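Asunto: Re: [sala-comun] Qué hacemos con la sala larga
Fecha: 04/09/2018

Contesto debajo de cada cosa, que si no nos perdemos.

> Propongo que antes de noviembre le demos un uso serio a la sala.
> Con 48 vecinos apuntados a esta lista, alguno tendrá una idea mejor
> que el ping-pong. Adjunto el presupuesto de Broltero para cambiar
> la moqueta: 2656 euros, retirada de la vieja incluida.

La moqueta marrón es fea, de acuerdo, pero lleva años siendo fea sin cobrarnos nada. Ese moteado tiene además la virtud de disimular el café, y en esta comunidad se derrama mucho café. Yo no gastaría 2656 euros en enterarme de cada mancha.

> También habría que mover la mesa de ping-pong, que estorba.

¿A quién? Tiene sitio libre por los cuatro costados, más del que tengo yo en el salón de mi casa. Los que jugamos necesitamos ese espacio para ir a buscar las bolas que no devolvemos. Si alguien quiere sentarse, están los asientos bajo las ventanas, que es donde da la luz. 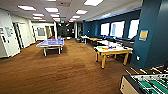 Lo que sí haría, por orden de urgencia

1. Llevar una lámpara al fondo, junto a la silla y la mesita blanca. Con tanto panel en el techo, ese rincón sigue pareciendo la consulta de un vidente. Las hay decentes en Marnlow.

2. Dejar en paz la pared azul. El presupuesto de Darkov por pintarla de crema son 809 euros y el resultado sería una pared crema.

3. Comprar palas. Las que quedan en el armario han perdido la goma y suenan a castañuela. Con 200 euros tenemos palas, bolas y una red de repuesto, y sobra para merendar.

> Si no hay objeciones, lo doy por aprobado.

Pues hay una, la mía. Y pido que se vote por partidas, no todo junto como la otra vez, que entramos a hablar de un felpudo y salimos con una máquina de hielo.

Las bolas naranjas las tengo yo, en el Hidayat B.

Un saludo,
2.º B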